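Pinza Prunach – kit de garra de dos dedos para brazo casero

Inicio > Taller compartido > Kits y piezas > Pinzas

Versión 8. Disponible como kit para montar o solo archivos. Montada no, ya no las mandamos montadas, se perdía demasiado tiempo con el ajuste y luego en el transporte se movía todo.

Qué es

Garra paralela de dos dedos para brazos de sobremesa. Pensada para gente que ya tiene el brazo andando y le falta la mano. Cuerpo negro, dedos gris claro, cara interior oscura con goma pegada. Un solo servo, los dos dedos se mueven a la vez por cremallera.

Nació en el taller de Beltport, en la mesa del fondo, porque las garras que comprábamos se partían siempre por el mismo sitio (la raíz del dedo). La primera la dibujó Joscha Wiegand y era feísima. Esta ya no tanto. Los archivos los mantiene Touran Babaei, si encontrais un fallo en una pieza escribidle por el formulario y poned qué versión teneis, que si no es adivinar.

Datos

Apertura máxima: 105 mm entre caras interiores
Grosor de la goma: 2 mm
Servo: tamaño estándar, engranaje metálico, eje de estrías
Alimentación: la del servo. Aparte de la del brazo, por favor
Material de las piezas: PETG para el cuerpo, PETG o nailon para los dedos
Fijación al brazo: placa con taladros, plantilla en PDF incluida
Soporte de cámara: ojo de pez, sobre la muñeca, mirando hacia los dedos
Modelo para simulador: incluido, malla visual y malla de colisión por separado

Qué trae el kit

- Cuerpo en dos mitades
- Dedos, izquierdo y derecho (no son iguales, mirad la marca)
- Cremalleras y piñón
- Guías de acero cortadas a medida
- Goma en tira, para cortar
- Tornillería y una llave allen
- Placa de fijación
- Soporte de cámara

Qué NO trae

- Servo
- Cámara
- Cables. Cada brazo es un mundo
- Controladora

Opciones

Kit completo, piezas impresas: gris claro en los dedos, negro en el cuerpo. Otros colores no.
Kit de tornillería: para quien imprime en casa.
Solo archivos: STL, STEP y el modelo de simulación. Descarga inmediata.
Juego de dedos de recambio: Matubbar (largos) o Unico (cortos). Los nombres son de cuando se hicieron, no significan nada.

Los Matubbar van bien para coger cosas del suelo o del fondo de una caja. Flexan un poco si se aprieta mucho. Los Unico aprietan mejor pero en cajones no entran. Si es la primera garra, Unico.

Impresión

Los dedos tumbados, nunca de pie. De pie se abren por capas, lo hemos visto demasiadas veces. Relleno al 20 % en el cuerpo, los dedos macizos. Sin soportes en las cremalleras, limpiarlas después es un horror. Boquilla normal. Con PLA sirve para probar, para dejarla puesta no: el servo calienta y la mitad inferior coge forma de plátano.

Si la primera capa sale con pata de elefante, repasar con cuchilla el canal de las guías antes de montar nada.

Montaje

1. Guías al cuerpo. Entran a presión. Si hay que usar martillo, lijar.

2. Cremalleras a los dedos. Dos tornillos cada una. Fijador de roscas solo al final, cuando todo corra bien.

3. Servo centrado ANTES de poner el piñón. Antes. Mandarle la posición media, dejarlo quieto y entonces piñón. Casi todos los correos que nos llegan son de esto.

4. Meter los dos dedos a la vez, uno por cada lado, hasta que toquen el piñón. Tienen que llegar los dos al centro en el mismo punto. Si uno llega antes, fuera y un diente más.

5. Cerrar las dos mitades. Los tornillos largos atrás, los cortos delante. Al revés también entran pero asoman y rozan la cremallera.

6. Goma. Desengrasar la cara interior con alcohol, pegar, dejar una noche con una pinza de la ropa. Cortar lo que sobre.

7. Placa a la muñeca del brazo. La plantilla se imprime a tamaño real, comprobad con regla que la impresora no la haya escalado.

8. Cámara al soporte, cable por el canal lateral, con holgura para el giro completo de la muñeca. Dejad un bucle generoso. Los cables se rompen justo ahí.

Puesta en marcha

Límites por software primero. Cerrar despacio, de poco en poco, hasta que las gomas se toquen, apuntar el valor y dejar el tope un pelo antes. Lo mismo abriendo. Un servo empujando contra el tope mecánico se quema, y huele.

Luego probar con algo blando. Una esponja va perfecta. Después un vaso de plástico, después lo que querais.

Límite de corriente si la controladora lo permite. Si no lo permite, un fusible pequeño en la línea del servo.

Modelo para simulador

Va en la misma carpeta de descarga. Los orígenes están en la muñeca, eje Z hacia los dedos. Las masas son las del kit pesado en báscula de cocina, o sea que vale para lo que vale. Fricción de las gomas: viene un valor puesto a ojo, cambiadlo.

La sala de prueba también va incluida: suelo naranja con cuadrícula y dos bandas anchas más claras que se cruzan, paredes gris azulado, un tablero de madera y un poste negro con base cuadrada. La cuadrícula se ve curva con la lente ojo de pez y de eso se trata, así se comprueba la corrección de la cámara sin encender el brazo.

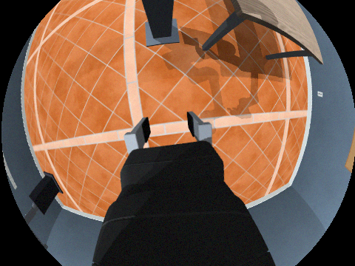
Ajuste de la cámara simulada

El archivo de configuración trae la lente sin corregir. Quien quiera imagen plana tiene que activar la corrección y perderá los bordes. Nosotros la dejamos curva para trabajar, se ve mucha más habitación, y corregimos solo cuando hay que medir.

Si los dedos se ven torcidos respecto al cuerpo, no es la lente, es la rotación del soporte en el modelo. Campo "cam_roll". Estaba mal en la versión anterior, ya está arreglado, pero si copiais vuestra configuración vieja encima lo volveis a estropear.

Las sombras se pueden quitar para que vaya más rápido. En portátil viejo se nota bastante.

Mantenimiento

Grasa de silicona en las guías, poquísima. Aceite no, coge polvo y se hace pasta. Goma nueva cuando brille. Repasar los tornillos de la placa de vez en cuando, sobre todo si el brazo hace movimientos bruscos.

Los dedos se cambian sin desmontar el servo: abrir el todo, tornillos de la cremallera fuera, tirar.

Preguntas que nos hacen

Se puede usar con un servo de plástico?
Poder se puede. Dura lo que dura. Metálico.

Vale para mi brazo?
Si la muñeca tiene una superficie plana donde atornillar la placa, sí. Mandad foto y medidas si hay dudas.

Cuánto levanta?
Depende del brazo más que de la garra. No damos cifra porque luego se nos reclama.

Funciona sin cámara?
Claro. El soporte se quita, son dos tornillos.

Puedo vender piezas impresas con vuestros archivos?
Para otros talleres compartidos sí, citando de dónde salen. Para tienda, hablad antes con nosotros.

Teneis versión con ventosa?
No. Mitsuko Shimada está con una pero va lenta, no pregunteis fecha.

Opiniones

Gerd Hagedorn
Kit completo, dedos Unico. Montada en una tarde, buena parte de la tarde buscando un tornillo que se fue debajo del banco. Cierra suave. La goma se me despegó por una esquina, la volví a pegar con contacto y bien. Las instrucciones se quedan cortas en el paso del piñón.

Mirjana Grgić
Solo archivos. Impreso todo en casa, el cuerpo me salió a la segunda. Usé el simulador antes de imprimir nada y me ahorró un disgusto, mi muñeca giraba al lado contrario. Pediría los STEP de los dedos con el agujero un poco mas ancho, con mi impresora hay que repasar con broca.

Respuesta del taller: apuntado lo del agujero. Y lo del piñón, se ha reescrito el paso 3.

Envíos y recogida

Los pedidos salen los lunes. Lo que entre el mismo lunes ya va a la semana siguiente. Recogida en el taller de Beltport sin coste, avisando antes, que no siempre hay alguien en la parte de impresión.

Piezas con defecto de impresión: foto y se manda otra, no hace falta devolver la mala. Piezas rotas por apretar de más: el juego de recambio está en opciones.

En octubre cerramos la impresora grande por revisión, los cuerpos tardarán más. Dedos y tornillería siguen igual, y las descargas también.

Productos relacionados

Placa de fijación suelta
Goma en tira, recambio
Dedos Matubbar, par
Dedos Unico, par
Soporte de cámara para muñeca, versión inclinada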